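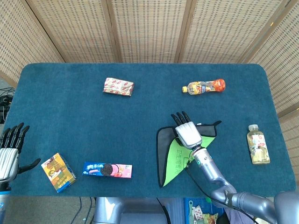 Photo: Prendarora / Zasside

Table and Screen: A Small Gallery

Published 3/8/23

Small things left out on a table are the subject of this page. There are drinks, a wrapped snack and a cloth, all of them the sort of item that ends up in a kitchen drawer or a shopping bag. The table has a teal-blue covering with rounded far corners, and a woven tan folding screen stands behind it.

The gallery belongs to the household series that Erkwood began in July. The series looks at ordinary goods before they are put away, and each set keeps to one table. Readers who follow the series will know the earlier sets on pantry shelves and hall closets. The full archive now holds 2472 pictures and is open to anyone.

1. Two bottles, a snack and a cloth item

Both drinks are lying down. The one toward the back has a yellow cap and a label in yellow, orange and red. The one on the right is clear plastic with a pale yellowish drink inside and red and pink fruit-like prints on its label.

The green and dark gray item with black edging is either a folded cloth or a flat bag. The characters on the green part, 卫生间专用, mean "for bathroom use only." Labels of this kind are handy in a home where cloths for different rooms are washed and stored together. A printed name is easier to follow than a color code, and guests can read it too.

The snack wrapper at the left is pale cream and silver-gold with red oval logos.

2. The snack and the yellow cap

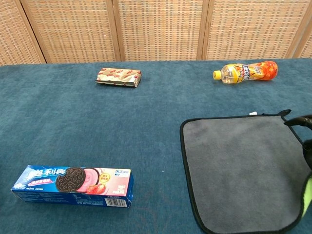 Prins Home Quarterly, no. 80, p. 300

The wrapper lies toward the back, slightly left of center, and its gold-colored foil is a little crumpled at the corners. Crinkled foil picks up light along every fold, so it shows silver in some places and bronze in others.

The bottle with the yellow cap is on its side at the back right. Its label has white Chinese characters near the middle, set on orange, red and yellow. The drink inside is a pale yellow. A gray cloth is on the right side of the table.

The short pile of the table covering changes tone where it has been brushed in different directions. Anyone who has owned a felt card table or a low-pile rug will recognize the patches. They can be evened out by running a hand or a soft brush one way across the whole surface.

About the series

Sets are printed in the quarterly and then placed online. Print copies of no. 80 can be ordered from Prins while they last; the run was 3000. Back issues are held in the reading room at Zasside and may be looked at there but not borrowed.

Schools and clubs may use up to 12 pictures from the archive without a fee, provided the credit line is kept with each one. Larger requests should go to the Prendarora picture desk in writing, with the title of the set and the page number.

The next set covers dish towels, sponges and the space under the sink.

Previous set: Hall closets
Next set: Under the sink
Back to all galleries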